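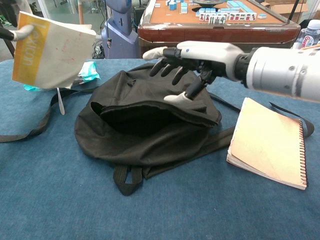
Packing tips from the bench at Dratach

We pack school bags for families who order a full set before term. Since last March two robot arms do part of the filling, and I was asked by Veronika Sárközi to write down what we have learned for the new people. Most of it works at home too.

Lay the backpack flat on its back, with the main compartment open and the flap folded away. Spread the shoulder straps out to the sides before you start. A strap lying over the opening will catch the corner of a book, for us and for the arms the same.

Use a felt cloth on the table. Ours is blue. A black bag is easy to see on it, and notebooks do not slide so much.

Books go in first, spine down, then the spiral notebooks. Turn the coil away from soft covers. Tissues and other small packets go last, on top.

Hold a thin book near the spine. If you hold it only by the open side, the pages fan out and the lower edge begins to curl.

About the work itself. Before, each of us lifted books all day, and Nii Lamptey had pain in his wrist every winter. Now he prepares the table and checks the finished bags. He says his wrist is better but his eyes are tired. We change places every 80 minutes, and I recommend this for any checking job.

The arms are slower than Ewurabena Quaye, who can do a bag with her eyes on the clock. In the high season we have 4,000 bags, so we need both.

Do not reach over the bag while an arm is moving. Press pause, fix the strap, take your hands back, then press start.

Spare cloths are on the shelf by the door. Wash them cold.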